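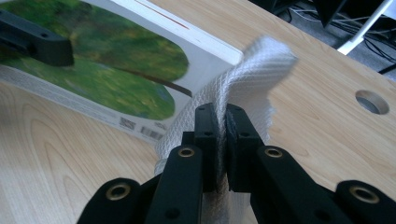
Planning for the small things: how one training centre set out its robot budget

When the governors of the Mandemley training centre agreed to fund a robotics room, the figure before them covered three items: the arms, the computers and the installation. It was a sound figure as far as it went. Within a month of the proposal being circulated, however, the centre's head of technical purchasing, Delwyn McAlister, had returned it with a second sheet attached. The second sheet was longer than the first.

It listed hand-held grippers, spare fingers, cables, tables, towels, boxes, storage and staff hours. Most of these entries were modest. Taken together they changed the shape of the project, and the centre has since made the two-sheet budget its standard form for any automation purchase.

"The large items are bought once and argued over at length," McAlister says. "The small ones are bought every term, and they had no line of their own."

The case for hand-held tools

The centre's first plan assumed that all teaching material would be recorded by staff operating the arms directly. The revised plan gives much of this work to hand-held grippers, which a trainee can use at a bench to carry out a task at natural speed while a camera on the tool records it. Handling cloth is a frequent exercise. A towel pinched between two fingers folds and slips in ways that a rigid part does not, and the centre wished its trainees to meet that difficulty early.

For budgeting purposes, the attraction is plain. A hand-held tool needs no safety enclosure and no fixed mounting, and it can be put away at the end of a session. Mandemley obtained quotations from two suppliers, Rorberg and Fagerlund, and asked each to price the tool, a set of replacement fingers and the linkage parts separately. Rorberg supplied a single price for the whole unit. Fagerlund gave a full breakdown and was awarded the order.

McAlister does not claim that Fagerlund was cheaper on the day. The view taken was that fingers and joints are the parts most exposed to wear, and that a price for each should be known before a contract is signed. The centre allowed 450 pounds a year for such replacements.

Tables, floors and cables

Furniture proved to be the subject of the longest discussion. The existing benches had been bought for electronics classes, and several members of staff favoured keeping them. The room was eventually fitted with plain wooden tables from Stosell at a total cost of 900 pounds, delivery included. The specification asked for a pale, matt surface, for cable openings in the top and for a height suited to standing work.

Cable management was at first treated as part of the installation. The installer's quotation, read closely, covered power to the walls and nothing beyond them. Everything between the socket and the bench was left to the centre – trunking, ties, floor covers and the labour to fit them. A separate line now exists for this work, and bidders are asked to state in writing where their responsibility ends.

Staff who are preparing a similar room may wish to have the floor plan drawn before the electrical quotation is requested. At Mandemley the order was reversed, and two sockets had to be moved in December at the centre's own expense.

Objects as a running cost

Practice objects sit awkwardly in most purchasing systems. They are too cheap to be treated as equipment and too specific to be drawn from general stores. The Mandemley budget records them as consumables, with towels, cartons and printed boxes bought in small mixed lots. Variety is preferred to quantity. Trainees who handle one kind of cloth for a whole term learn that cloth well and little else, and the same is true of any system taught from their recordings.

Worn items are replaced at the start of each term, although the list allows instructors to keep some of them in use where a frayed edge or a crushed corner makes a useful exercise.

Hours and review

The last section of the second sheet deals with time. It sets aside 8 hours a week for a technician to check tools, charge equipment, file recordings and reset the benches. This was the entry most often questioned by the governors, and the one McAlister declined to reduce. Under the earlier arrangement the same duties had fallen to teaching staff between classes, and were frequently left undone.

The budget is reviewed once a year against actual spending. Any line that has been overspent is examined with the instructor concerned before the next figure is set, and unspent money for replacement parts is carried forward. The purchase of a further arm has been deferred until the first full review has been completed.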